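Varnine Residents' Forum
Shared Spaces > Laundry and Linen
Topic: Folding table, clear bins and the cleaning cloths

Started by: linen_roster_east
Posted 5/10/20

Good afternoon to all members.

I am writing on behalf of the laundry roster for the east building. Following the July review of shared spaces, the roster was asked to propose a standard way of folding and storing the common cleaning cloths. At present the cloths are placed in the bins in whatever condition the last person left them, and residents on the early shift have reported spending time refolding.

The proposal is as follows. Each cloth is to be laid flat on the timber table, folded in half twice, and placed in a clear bin with the folded edge facing up. The bin is to remain at the far end of the table during folding and is to be returned to the shelf when full. A full bin holds 25 cloths folded in this manner.

Comments are invited before the procedure is printed and displayed.

----

Reply from: kiltum_unit9

Thank you for the clear summary. I support the proposal in general and have one question about the fold. Two halves will produce a square, and the bins are rectangular. Would a fold in thirds not make better use of the space? In our own kitchen we fold in thirds and the cloths stand upright without falling over.

----

Reply from: linen_roster_east

The roster tested both. Thirds gave a neater bin, but several residents found the fold harder to keep even, particularly with the larger cloths. We are open to reconsidering if there is strong support.

----

Reply from: greywater

I must respectfully disagree with the proposal as written. The cloths are used for wiping benches and floors. They will be unfolded within a day or two and it makes no difference to a bench whether the cloth was folded in halves, thirds or not at all. The roster's time would be better spent on the lint filters, which were raised in July and have not been dealt with.

I would suggest that clean cloths simply be dropped in the bin and the lid closed.

----

Reply from: second_floor_south

With respect to the previous member, I do not believe the two matters compete. The lint filters are the responsibility of building maintenance and there is a separate topic for them.

On the cloths, the difficulty with dropping them in is that the bin appears full when it holds very few. We then order more. The last order was for 500 cloths from Hativico, and I would be surprised if half of those were needed.

----

Reply from: greywater

The order of 500 was placed to obtain the bulk price. It had nothing to do with how the bins looked. I was at the meeting.

----

Reply from: second_floor_south

I accept the correction regarding the bulk price. My point about the bins stands.

----

Reply from: linen_roster_east

I ask that members keep to the topic. For those who have not used the east laundry lately, folding is done on the long timber table on the concrete floor, with the clear bin kept within reach on the tabletop. Darker cloths are handled at the same table as the white ones but are to be stored in their own bin.
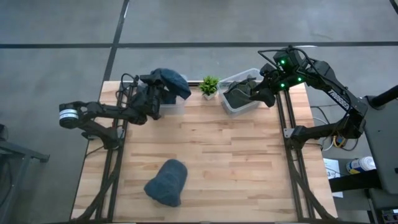 Should dark cloths be washed before they are used for the first time?
New dark cloths should be washed once on their own in cold water, as the dye can run onto lighter items in a mixed load.

The roster will add a line on this to the printed procedure, as it has been raised by several households.

----

Reply from: kiltum_unit9

That is helpful. May I also ask that the procedure mention the tabletop itself? Bare timber does not respond well to damp laundry. The table should be wiped dry at the end of each session and oiled twice a year. I am prepared to supply the oil for the first treatment.

----

Reply from: nilsuwan_court

Speaking for the households at Nilsuwan Court, who share the laundry on weekends, we have used a similar system for 11 months. Some observations which may assist:

The fold matters less than the direction. If every cloth goes in with the folded edge up, a person can lift one out without disturbing the others.

Microfibre and cotton should not share a bin. The microfibre collects lint from the cotton and then leaves it on glass.

Labels on the short side of the bin are easier to read once the bins are shelved - we placed ours on the lid at first and had to redo them.

We do not oil our table, but ours is laminate.

----

Reply from: greywater

The separation of microfibre and cotton is a practical measure and I would support it. I remain opposed to a compulsory fold. I would accept wording such as "residents are asked to fold cloths where time permits".

----

Reply from: second_floor_south

"Where time permits" will mean never. I would prefer the original wording.

----

Reply from: linen_roster_east

Thank you to all who have responded. The draft will be amended to include the first wash for dark cloths, separate bins for microfibre and cotton, labels on the short side, and drying of the tabletop after use. The offer of oil is accepted with thanks.

As members are divided on whether folding is to be required or requested, both versions will be posted in this topic for a vote. The vote will remain open for nine days. Each household has one vote, and households at Nilsuwan Court are included.

----

Reply from: kiltum_unit9

Could thirds be listed as an option on the ballot?

----

Reply from: linen_roster_east

It will be listed.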